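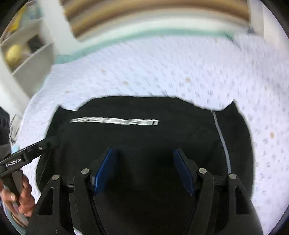

Wie viele Beispiele braucht ein lernendes System, bis es ein Kleidungsstück zuverlässig falten kann?

Eine feste Zahl lässt sich nicht angeben. Für eine einzelne, eng umrissene Aufgabe mit gleichbleibender Unterlage nannten unsere Gastgeber etwa 300 brauchbare Durchgänge als Untergrenze. Sobald Stoffe, Räume und Lichtverhältnisse wechseln, steigt der Bedarf deutlich über 1000. Maßgeblich ist dabei die Verschiedenheit der Aufnahmen, weniger ihre Gesamtdauer.

Bericht über den Besuch bei Teoh, Standort Ikwood
Stand: 3/10/21

Auf Einladung der Firma Teoh besuchte eine Delegation unseres Fachbereichs den Standort Ikwood und im Anschluss eine der Wohnungen, in denen das Unternehmen Handhabungsbeispiele für lernende Greifsysteme aufnimmt. Ziel des Besuchs war es, die Arbeitsabläufe des Vorhabens Drumier kennenzulernen und die Voraussetzungen einer Zusammenarbeit ab Januar zu prüfen.

Die Begrüßung erfolgte durch Evie Mottram, die bei Teoh die Datenerhebung leitet. In ihrer Einführung stellte sie den gegenwärtigen Umfang der Sammlung vor: 1287 abgenommene Durchgänge mit Textilien, überwiegend Oberbekleidung, Taschen und Bettwäsche. Als abgenommen gilt ein Durchgang, wenn er von einer zweiten Person vollständig gesichtet und mit Anfangs- und Endmarke versehen worden ist. Abgebrochene Versuche werden gesondert abgelegt und nicht gelöscht. Nach Darstellung von Frau Mottram haben sie sich bei der Fehlererkennung als nützlich erwiesen.

Aufgenommen wird mit handgeführten Greifern, an denen eine Kamera befestigt ist. Die ausführende Person hält in der Regel in jeder Hand ein Gerät und bearbeitet den Stoff ausschließlich mit den Greifbacken. Ein Roboterarm ist in dieser Phase nicht beteiligt; die Bewegungen werden erst später auf ihn übertragen. Die Geräte lassen sich dadurch ohne Aufbau in gewöhnlichen Wohnräumen einsetzen, was den Standortwechsel erheblich vereinfacht.

Der zweite Teil des Besuchs galt den Aufnahmen selbst. Bearbeitet wurde schwarzer Stoff auf einem hellen, gemusterten Bettlaken. Dunkle Textilien gelten bei Teoh als eigene Schwierigkeitsklasse. Falten zeichnen sich im Kamerabild nur schwach ab, und die Lage einer Kante muss häufig aus dem Umriss erschlossen werden. Helle Streifen oder Nähte dienen bei der späteren Auswertung als Anhaltspunkte. 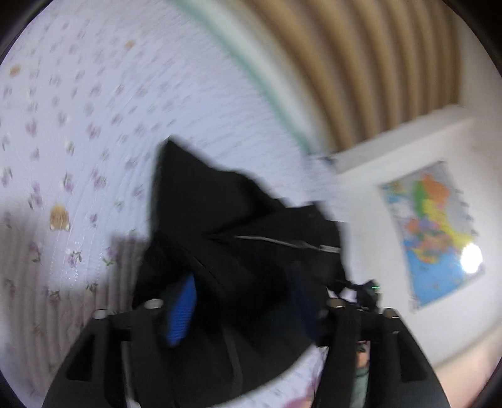
Hinzu kommt die Bewegungsunschärfe. Bei raschem Umgreifen verwischt der Hintergrund, und einzelne Abschnitte sind für die Auswertung nur eingeschränkt verwendbar. Die Arbeitsanweisung sieht deshalb ein ruhiges, gleichmäßiges Tempo vor. Nach jeweils 30 Durchgängen ist eine Pause einzulegen, außerdem wird das Textil gewechselt. Auf die Frage, ob eine neutrale Unterlage nicht vorzuziehen sei, erläuterte Frau Mottram, dass gemusterte Laken und möblierte Räume ausdrücklich erwünscht seien. Ein Modell, das nur einfarbige Tische kenne, versage erfahrungsgemäß in der ersten fremden Wohnung.

Die Beschriftung der Aufnahmen erfolgt mit dem hauseigenen Programm Tastier. Jeder Durchgang wird in Teilhandlungen zerlegt, etwa Greifen, Anheben, Ausbreiten und Ablegen. Die Delegation merkte an, dass die Abgrenzung zwischen Anheben und Ausbreiten bei großen Stücken nicht eindeutig geregelt ist. Teoh sagte zu, den Leitfaden an dieser Stelle zu ergänzen und uns die überarbeitete Fassung zuzuleiten.

Erörtert wurde ferner der Umgang mit privaten Räumen. Für jede Wohnung liegt eine schriftliche Einwilligung vor. Namensschilder und Schriftstücke sind vor Beginn zu entfernen, Gesichter werden in der Nachbearbeitung unkenntlich gemacht. Offen blieb, wie lange das Rohmaterial vor der Bearbeitung aufbewahrt wird. Eine schriftliche Auskunft hierzu steht noch aus.

Der Fachbereich empfiehlt, die Gespräche fortzusetzen und zunächst einen begrenzten Probebestand mit dunklen Textilien zu übernehmen. Über Umfang und Übergabeformat ist gesondert zu entscheiden. Wir danken Frau Mottram und den beteiligten Beschäftigten für die Vorbereitung des Besuchs und die ausführliche Beantwortung unserer Fragen.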